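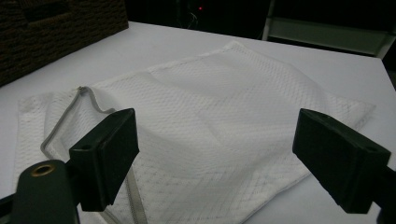 How many demonstrations does a policy need before it can close a zipper on a soft mesh bag? In our tests 221 were enough for a usable policy on bags seen in training, and adding more of the same kind helped less than adding demonstrations that start from awkward bag shapes.

4. Zipper closing on mesh laundry bags

4.1 Task and setup

Figure 3. Start of a demonstration, view from the hand-held gripper. White mesh bag on the table, gray zipper on the left, fingers open and not yet touching the fabric.

Fabric tasks in earlier sections (folding, flattening) tolerate sloppy grasps. Zippers do not. The pull is small, the tape curves when the bag is not flat, and the mesh gives way under the fingers. In Figure 3 the zipper bends in a loose arc and part of it is behind the left finger. The middle of the bag bulges up. Both are typical of what the policy has to deal with at the first step.

All demonstrations were recorded with the Usik hand-held gripper, same firmware as in Section 3. Two flat parallel fingers, one wrist view, no external camera. The policy gets the wrist image and the gripper width, nothing else. We did try adding a second view from above the table early on and dropped it – the gain was small and it made moving between sites painful.

Data came from two sites, Kandau and Partington. Operators were told to drop the bag on the table and not to tidy it. This instruction was followed unevenly. The Kandau operators tended to smooth the bag with a hand first, which we only noticed after the first training run, so that portion is easier then it should be. We kept it and labeled it as the "smoothed" split.

4.2 Data

After filtering we have 511 demonstrations: 221 smoothed and 290 untidied. Filtering removed takes where tracking was lost for more than a second, and takes where the operator used the free hand on the pull. Holding the bag down with the free hand was allowed. At deployment a second arm does this job with a fixed rubber pad, placed by a simple rule at the closed end of the zipper track.

Each demonstration is cut into four phases by hand: approach, grasp pull, drag, release. Labels are used for evaluation only and not given to the policy.

4.3 Training

The policy is the same Ivis model as before, no architecture changes. Images are resized, color jitter is on, random crop is on. Training ran for 900 epochs in every condition, and we take the last checkpoint. No checkpoint selection on the robot. We know this costs some performance but picking checkpoints by rollouts gets expensive and is hard to compare across conditions.

One detail that mattered: relative actions. With absolute poses the policy drifted during the drag phase and pulled sideways off the track. With poses relative to the current gripper frame the drag follows the zipper tape much better, including on curves.

4.4 Results

Policy trained on the smoothed split alone closes the zipper on most flat bags and fails on most gathered ones. The failures look alike. The gripper approaches the right region, then closes on a ridge of mesh next to the pull. It then drags the fabric instead of the pull, and the phase never ends.

Training on the untidied split alone removes most of these bad grasps. Performance on flat bags is about the same as with the smoothed split. Training on both is best overall, but the difference over untidied alone is within what we see between seeds, so we do not claim anything from it.

Drag failures are rarer and mostly come from the tape. When the zipper curves tightly the pull jams, and the policy keeps pulling in the old direction for too long. Human operators back up a little and re-aim. This backing up is present in the data but short, and the policy reproduces it only sometimes. Oversampling those segments helped in a quick test – not repeated over seeds, so left out of the main comparison.

4.5 What the wrist view misses

With only the wrist view, the fingers themselves hide part of the tape once the gripper is low. We tested whether this matters by masking an extra strip beside the left finger at test time. Grasp success dropped, drag success hardly changed. Our reading is that the drag is guided mainly by the stretch of tape ahead of the fingers and the grasp needs the surroundings of the pull.

White mesh on a white table was a worry, low contrast. A darker tabletop was tried at Partington with the same policy and results were no better. The gray tape probably gives enough to work with. We did not test white zippers, and expect those to be harder.

Bags with a fabric cover over the pull are outside this study. Same for bags with anything inside. Section 5 uses the same policy on filled pouches, with new data.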